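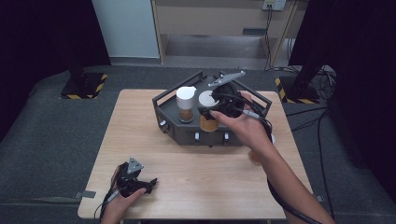
그림 3. 휴대형 그리퍼를 이용한 뚜껑 조작 시연. 오른손 그리퍼가 넓은 용기의 흰색 뚜껑 바로 위에 있고, 왼손 그리퍼는 탁자 앞쪽 가장자리에 놓여 있다.

4.3 뚜껑 조작 과제에서의 실패 분석

앞 절에서 보고한 성공률만 놓고 보면 뚜껑 조작은 거의 해결된 과제처럼 읽힌다. 저자들은 그 해석에 동의하지 않는다. 시연 552건 가운데 자동 검수를 통과한 것은 484건이고, 학습에는 이 484건만 사용되었다. 그런데 검수 기준은 그리퍼 개폐 신호와 손목 궤적의 연속성만을 확인하며, 뚜껑이 실제로 나사산에 물렸는지는 확인하지 않는다. 뚜껑이 비스듬히 얹힌 채 끝난 시연도 기준상으로는 성공이다.

문제는 정책을 Mitudura 양팔 플랫폼에 이식한 뒤 드러났다. 로봇은 넓은 용기의 뚜껑을 잡고 회전 동작을 끝까지 수행한 다음 완료 신호를 냈으나, 용기를 들어 올리는 후속 단계에서 뚜껑이 분리되어 내용물이 고정구 안으로 쏟아졌다. 같은 양상의 실패가 90회 시행 중 5회 관찰되었다. 빈도 자체는 낮다. 그러나 다섯 번 모두 로봇의 내부 기록에는 성공으로 남았고, 정지 조건은 한 번도 발동하지 않았다. 이 수치를 낮은 실패율로 요약하는 것이 적절한지 의문이다.

원인으로는 우선 힘 정보의 부재를 들 수 있다. 그림 3과 같은 시연에서 조작자는 그리퍼를 손에 쥐고 있으므로 뚜껑이 헛도는 감각을 손목으로 느끼고 곧바로 동작을 고친다. 기록에 남는 것은 고친 뒤의 궤적뿐이며, 무엇이 수정을 유발했는지는 데이터에 없다. 정책은 수정 동작의 모양을 흉내 낼 뿐 그것이 필요한 시점을 알지 못한다. 실제로 실패 시행 두 건에서 로봇은 뚜껑이 이미 어긋난 상태에서 시연자 특유의 되돌림 동작을 한 차례 수행하고, 아무것도 바로잡지 못한 채 다음 단계로 넘어갔다.

두 번째로 의심한 것은 그리퍼 케이블이다. Siiri Krūmiņa는 시연 기록을 다시 검토하면서 케이블이 당겨질 때 손목 회전이 일찍 멈추는 경향을 지적하였다. 케이블 길이를 늘려 다시 수집하면 해결된다는 의견도 있었으나, 길이만 바꾼 소규모 재수집에서 회전각 분포는 뚜렷이 달라지지 않았다. 표본이 작아 가설을 기각할 수는 없다. 다만 이를 주원인으로 제시할 근거도 없다.

세 번째는 용기 고정이다. 고정구가 용기의 회전을 충분히 막지 못하면 뚜껑과 용기가 함께 돌고, 카메라 영상만으로는 정상적인 체결과 구별하기 어렵다. 넓은 용기에서만 실패가 나온 점은 이 설명과 부합한다. 그러나 두 용기는 너비 외에 높이와 내용물도 서로 다르므로 고정력의 영향만 분리했다고 주장할 수 없다. 초기 내부 보고서에서 고정구를 단일 원인으로 지목한 것은 성급했다.

Civent 사의 이상 감지 모듈을 추가하는 방안도 시험하였다. 모듈은 5회의 실패를 재생했을 때 모두 경고를 냈지만, 임계값을 바로 그 실패 기록에 맞추어 조정한 뒤의 결과이다. 독립된 실패 사례가 확보되기 전까지 이 결과를 검출 성능으로 인용해서는 안 된다고 본다. 정상 시행에서의 오경보 역시 체계적으로 측정하지 않았다.

안전 측면에서는 조작 실패보다 완료 신호의 오류가 더 무겁다. 이번 실험에서는 내용물이 흩어지는 데 그쳤으나, 후속 공정이나 작업자가 완료 신호를 믿고 용기를 다루는 환경이라면 결과가 달라진다. 현행 설정에서 완료 신호는 정책이 마지막 동작 구간에 도달했다는 뜻에 불과하다. 이후 실험에서는 체결 토크를 별도로 측정하고, 측정값이 없으면 완료 대신 '미확인'을 출력하도록 변경하였다. 변경 이후의 시행 수는 아직 비교에 충분하지 않아 본 논문의 표에는 포함하지 않았다.

이 절의 실패 분류는 Bo-ram Ji와 Raimonds Adomaitis가 서로의 판정을 보지 않고 수행하였으며, 불일치한 한 건은 Marina Alexiou가 판정하였다. 세 사람 모두 시스템 개발에 참여했으므로 외부 평가로 볼 수 없다.

관련 논문
- Kiiskinen 고정구의 회전 구속 특성과 용기 형상의 영향
- 모방 학습에서 성공 판정 기준은 무엇을 놓치는가
- 휴대형 그리퍼 시연의 손목 궤적 오차: 재현 연구
- 양팔 조작 로봇의 완료 신호와 작업자 신뢰

공유 5

본 사이트는 이용 통계를 위해 쿠키를 사용합니다. 계속 이용하시면 쿠키 사용에 동의하는 것으로 간주됩니다.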